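Filed under: Birds > Keeping Records > Downloads

Drollbridge Bird Weights: README

Hello, and thank you for downloading this! What you have is the weight log for the cockatiels and the one galah who live with me in Bredberg, typed up from the paper notebooks I have kept since 2018. A few people on the cage bird list wanted to see what ordinary healthy birds do over the seasons, and I kept promising to tidy it up, so at last it is tidied (mostly).

Last updated 16/03/2023.

What's in the folder

weights.csv is the main file and has 266 rows, one row for each weigh-in.
birds.csv has one line per bird, with the species, sex if I know it, and the month they came to me.
notes.txt is everything I scribbled in the margins. It rambles, I'm afraid, but there are good bits in it about molting.

The columns in weights.csv

bird: the short name, same as in birds.csv
date: day, month, year
grams: whole grams, no decimals
fed: y or n, for whether they had eaten before I got to them
molt: none, light or heavy, judged by me looking at the cage floor
remark: usually blank

How the weighing was done

First thing in the morning, before seed, whenever I could manage it. The birds stand on a little T perch screwed to a Văduva kitchen scale, and I zero the scale with the perch on it before anybody steps up. The cockatiels learned this in a couple of weeks with a bit of millet for bribery. The galah took most of a summer and still prefers to stand on the display, so if you see two readings for her on one morning, please use the second one.

If a bird was flapping or sulking I let it be and tried again the next day. I didn't guess at any weights. Where a number in the notebook was smudged past reading, I left the grams column empty and kept the row, so do watch out for blanks if you are making averages.

Things to know before you use it

My smallest hen came in at 110 grams on a good many mornings and the vet was quite happy with her, so please don't take her for a typing mistake. The galah's lowest reading is 270 grams, and she was a fussy eater at the time. She is much stouter now and extremely pleased with herself.

Everybody changed over to the Sastomano seed mix one August, and they all had rather a lot to say about it. I marked the first row after the change for each bird with "new seed" in the remark column. I'd be careful about reading too much into it, though, as the heavy molt was going on at the same time and I also moved the big cage to a brighter corner that month.

There are gaps. Some are holidays, one is a broken scale, and a few are just me being lazy in the winter when it is dark and the birds are so cozy under their cover that I hadn't the heart.

Please don't use these figures to decide whether your own bird is sick. A bird that drops weight quickly, or sits fluffed up at the bottom of the cage, wants a vet who knows birds, and wants one today.

Using and sharing

You are welcome to copy it, chart it, teach with it or print it out and stick it on the bird room door. Mention Drollbridge Bird Weights if you put it online. If you find a mistake, tell me the bird and the date and I will go back to the notebook and check.

Next to be typed up is the egg record, which goes back further and is in far worse handwriting. I do a page or two of an evening once the birds are covered, and I'll add it to this same folder as eggs.csv when it's ready. 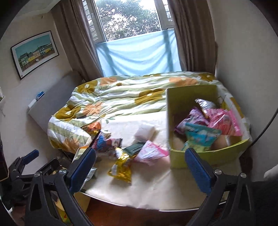
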